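シミュレーションで手首カメラと外部カメラの座標が合わない
カテゴリ:ロボット制御・認識
投稿者:Jucélia Honorato

キッチン環境のシミュレーターで、アームにパンや食器をつかませる方策を学習させています。趣味の延長で始めたのに、毎晩のめり込んでいます!

環境のベースは Niswood、計画器は Tavum です。学習エピソードは1,935本、画像は手首カメラと外部カメラの2系統を入れています。

困っているのは把持姿勢の推定です。外部カメラから出した物体の位置を手首側に変換すると、奥行き方向にずれます。皿やまな板ではほとんど気にならないのに、渦巻き形のパンのように先が細くなる物では、推定した中心が頂点のほうへ引っぱられます。手首カメラではグリッパーが画面の下側をふさぐので、パンの一番太い段の下が見えません。

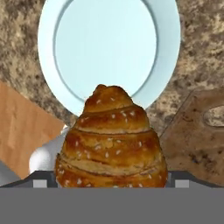
試したこと
・手首カメラの外部パラメータを書き出し直した(変化なし)
・深度画像の解像度を上げた(少し改善、ただし遅い)
・グリッパー部分をマスクした(推定が前より不安定に)
・乱数シードを変えて200回ずつ評価(傾向は同じ)

カメラの設定を疑うべきか、推定モデルを疑うべきか、切り分け方を教えてください。

Fadi Obeidat
カメラの向きの定義が逆なんじゃないですか。自分はそれで丸一日つぶしました。

Hjørdis Kvam
面白い症状ですね、こういうの大好きです!

私なら、まず推定モデルを外します。シミュレーターなら物体の真の姿勢が取れるので、真値をそのまま手首座標に変換し、画像に投影して重ねてください。輪郭がぴったり重なれば変換は無罪で、残りはモデル側の問題です。重ならなければ Fadi さんの言う軸の定義か、もう一つの定番、時刻のずれです。

時刻のずれは本当に見落とします。アームが動いている最中に外部画像が1ステップ古いと、静止した物体は外部側では正しく見えるのに、手首座標に直した途端に流れます。棚の上のカップに指先を寄せるような、腕を高く伸ばす姿勢だと関節角の小さな誤差も手先で大きく出るので、確認用のポーズとしておすすめです。 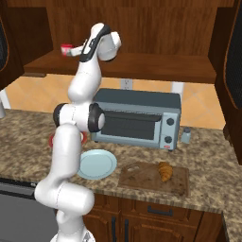
そのポーズで完全に止め、50ステップほど待ってから投影を比べます。止めると合うのに動かすとずれるなら、画像と関節角を同じタイムスタンプで保存するように直せば済みます。Tavum のロガーは初期設定だと関節角だけ先に書くので、同期オプションを有効にしてください。

モデル側だった場合は、マスクの入れ方を見直す価値があります。グリッパーを黒で塗るだけだと、モデルがその境界を物体の底だと思い込むことがあります。マスクを別チャンネルで渡して、「ここは見えていない」と教えるやり方を試してみてください。うちでは3,000ステップの追加学習で目に見えて落ち着きました。あと、中心の教師信号が見えている点の平均になっていませんか? 下が隠れた円錐形だと、当然上に寄ります。

Jucélia Honorato(投稿者)
お二人ともありがとうございます! 真値の投影、さっそくやりました。止めた状態では輪郭がきれいに重なり、動かすと少しだけ流れます。同期オプションは無効のままでした……。

さらに教師信号を見たら、まさに可視点の平均でした。メッシュの原点に差し替えて再学習中で、いま1,837ステップ目です。検証用の損失はもう前回より下がっていて、画面から離れられません。マスクの別チャンネル化は、この学習が終わってから単独で比較してみます。

Ashley Rudd
横からすみません。メッシュの原点は、アセットによって底面だったり重心だったりするので、差し替える前に全部表示して確認したほうがいいです。うちはカップだけ原点が底にあって、しばらく気づきませんでした。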